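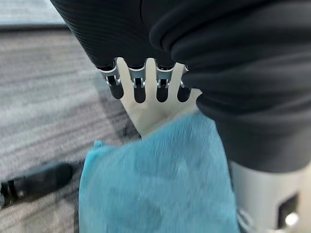 How often should an upholstered sofa in a shared lounge be wiped down?

Once a week is sufficient for most sofas, provided that spills are dealt with when they happen and the seat is cleared of crumbs in between.

The answer comes from Domenica Stöckli, who has managed household services at the Latinholm residences for five years. Her department is responsible for the care of lounges, reading rooms and guest suites, and in March it issued a revised standard for soft furnishings. The interview was conducted in her office on the ground floor and continued in one of the lounges.

Ms. Stöckli explained that the previous standard gave the sofa a single line. "It said 'sofa, tidy'. One person would read that as straightening the cushions, and another would have the whole thing apart. Both had followed the instructions."

The revised text sets out an order of work. Throw cushions and pillows are lifted first and placed on a clean surface. The seat is brushed from the back toward the front, then the arms, then the front faces of the seat cushions, where shoes and bags leave their marks. The cloth comes last. Ms. Stöckli prefers a soft cloth in a pale colour, as it shows what it has picked up.

"A dark cloth will look clean all morning," she said. "With a light blue one you know when to turn it over. I ask staff to fold it and work with one face at a time, although a good many of them bunch it up, and on a backrest I will not argue."

Cloths are laundered without fabric softener, which in her experience leaves them gliding over the dust. The residences hold a stock of 1,000, bought through the supplier Drivow, and they are retired to floor work once the edges begin to fray.
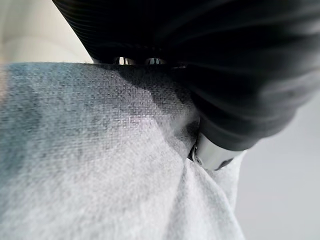

## Light upholstery and its reputation

Beige sofas were a matter of some debate when the lounges were refurnished. The furniture was ordered from Vositwood, and several residents wrote to the office in favour of a darker fabric. Ms. Stöckli supported the lighter one.

"People assume that a dark sofa is less work. It hides a coffee ring, certainly. It also shows every bit of lint and every hair, and those arrive daily. I have cleaned both, and I would choose cream or tan again."

She acknowledged that a smooth fabric with a slight sheen has its own difficulties. Water marks are the most common complaint. Staff are asked to dampen the cloth, never the sofa, and to work over a whole panel as far as the nearest seam instead of rubbing at one spot. The seam between the two seat cushions receives separate attention. Coins, pens and hearing-aid batteries collect there, and anything found is placed in an envelope at the front desk, marked with the name of the lounge.

Asked about the arrangement of cushions, Ms. Stöckli was brief. The standard allows a teal throw cushion in the corner and a larger grey pillow upright against the backrest.

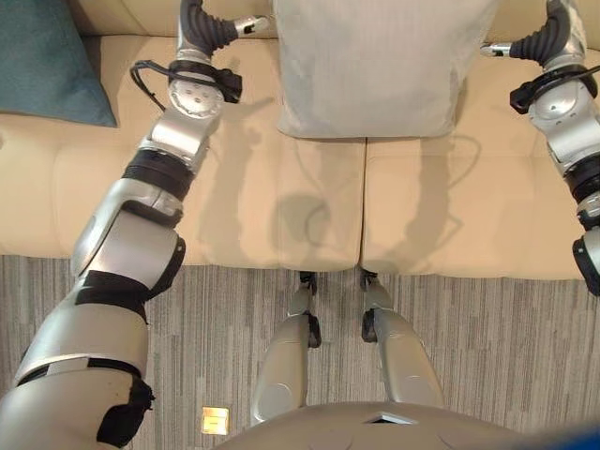
"Any more than that and people put them on the floor in order to sit down," she said. "Then they are on the carpet, somebody steps over them, and we are washing covers that had no need of it."

Covers are washed at 40 degrees and dried flat. The fillings are aired by an open window, on a Sunday where the schedule permits, when the lounges are quieter.

The carpet is treated as part of the same task. A striped grey pile is forgiving to look at, Ms. Stöckli noted, and for that reason tends to be left too long. Under the revised standard it is vacuumed after the sofa has been finished, along the stripes and then across them, with a narrow nozzle for the strip beneath the front edge of the seat. The vacuum cleaners are Van Damme uprights, and she would like lighter ones. A request has been included in the next equipment budget.

New staff are shown the full routine over two shifts. Ms. Stöckli takes the first of these herself.

"I want to see how they handle the cushions," she said. "You pick a cushion up by the body. If you pull it by the corner every week, the corner goes." 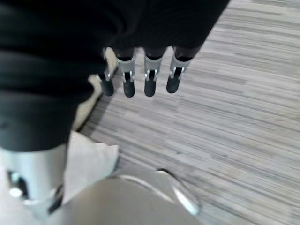

What should be done first when something is spilled on a light fabric?

Blot the spill with a dry, clean cloth, pressing straight down and moving to a fresh part of the cloth each time. Rubbing spreads the liquid and can roughen the surface. Once no more moisture lifts, the panel may be wiped with a damp cloth as far as the seam and left to dry before the cushions are put back.

Ms. Stöckli asks residents to report spills at the front desk, including those they have already cleaned up. The revised standard is available there in print, and a large-type copy may be requested.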